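Nusrat Biswas had 10 minutes to pitch and used four of them looking for the clicker. The judges, two lecturers and a man from Stadamis, waited politely.

"Our placement project was a returns desk," she said. "Small shops send things back and lose money on it."

Dagim Beyene, in the second row, held up his fingers to show the time left.

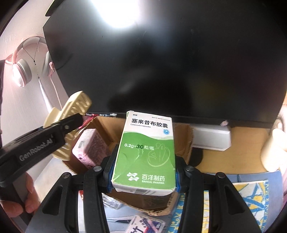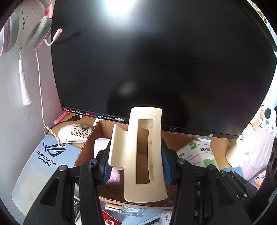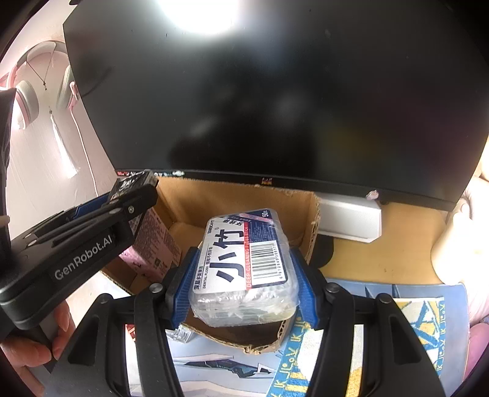 Top to bottom: celecoxib capsules, a cream plastic part, floss sticks.

She skipped the slide on costs and gave the one figure she knew by heart. In October the desk had handled 2,219 parcels.

"And who pays for it?" asked the man from Stadamis.

"The shops do. We asked 30 of them first."

He wrote something down. Nusrat sat next to Dagim and found the clicker in her coat pocket.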